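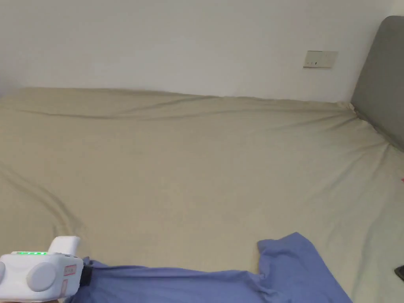
Open day at Surameck, notes typed up on the train home

Went up to Surameck for their open day, 16 Oct 2025. Doors at nine, I got there twenty past, missed the coffee and the welcome talk. Badge had my name wrong. Fine.

Quick version for people who only want the quick version: go if they run it again. Small company, they let you get close, they answer what you ask. Parking is awful.

Longer version.

The building used to be a furniture warehouse and still feels like one. Ground floor is machining and assembly, upstairs is what they call the flat. More on the flat in a minute, it's the part everyone came for.

Group of us started downstairs with Lorcan Hennessy, who runs assembly. Fast talker, I liked him. They build drive units for Brastov down there, the conveyor people, and that's what pays the bills. 300 units a month when things go well, he said October isn't going well. A bearing supplier let them down. There was a test bench running the whole time so half of what he said I lost. If you go, stand at the front.

Somebody asked about noise limits and got a long answer. Skipped the paint booth, it was locked.

Upstairs then. The flat is a set of rooms done up like an apartment: kitchen, bathroom, hallway with coats, bedroom. All of it for household work with cloth and dishes and so on. The project is called Cloteo and it's been going since last December. Yichen Zheng leads it. Two groups at a time in the kitchen, one in the bedroom becuase there isn't floor space for more.

Bedroom was the best bit. Gray padded headboard, beige fitted sheet, white wall, could be anybody's spare room. The job was a blue cloth on the bed, and the gripper working at it from one end. Handheld gripper, white, boxy, a row of green lights along the top. Smaller job than I'd pictured from the flyer, which had a whole laundry basket on it.

And cloth is hard! I knew this in theory. A mug is the same mug every time you come back to it. A cloth lands flat on one side and humps up on the other, and the edge you wanted is underneath somewhere. Yichen's way of putting it was that half the work is deciding where to take hold. Then there's the sheet. Pale, soft, has its own wrinkles, and pinching up the sheet along with the cloth is the most common mistake they log. So they leave the creases in on purpose. Asked him if they ever iron it. No.

They've recorded 2000 runs in the bedroom so far, and the target for the year is more than that but he wouldn't give a number. Different cloths, different lengths of run. Failed runs get kept too, with a note on what went wrong. I'd have guessed they bin them.

Babak Shirazi does the software end and had a screen set up in the hallway, next to the coats. Plots mostly. I got maybe a third of it. One plot showed how long the first grasp takes by room, and bedroom was slower than kitchen by a good margin. He thinks soft surface. Yichen thinks the cloths are just bigger in there. They argued about it in front of us for a while, pretty good value.

Kitchen I'll keep short. Dish towels, a drawer, the dishwasher. The drawer stuck. Blandine Gaillard from Lemaire was in our group, they do linen for hotels, and she had the best questions of the day. How many towels before a person has to step in? What about damp ones? Damp is not done yet, planned for next year. She told me over lunch that one of their sites folds 755 pieces on a slow morning, by hand, so you can see why she'd made the trip. She wasn't sold, but she took a card.

Lunch was sandwiches. Egg ran out right away.

Afternoon was talks in the canteen. Nouhaila Abdelaziz on safety in shared spaces, the clearest speaker they had, slides with hardly any text. Her point about pinch force stuck with me: they set limits for fingers first and then see what cloth jobs are still possible inside them. I'd have asked about gloves but we ran over. The second talk was a sales talk. I left at the half way mark and went back up to the bedroom, where they were still at it with a smaller group, and stayed there until somebody came round with the lights.

Practical stuff:

Bus 7 from the station stops right outside, take it, don't drive.
Flat shoes, the stairs are open metal.
No bags upstairs, lockers by the entrance, bring a coin.
Book the bedroom slot when you register, it filled up first.
Phones ok in the flat, not ok on the ground floor.

They want to run another one in spring, no date yet. Sign up sheet is at the desk or you can email the front office. I've put my name down, spelled right this time.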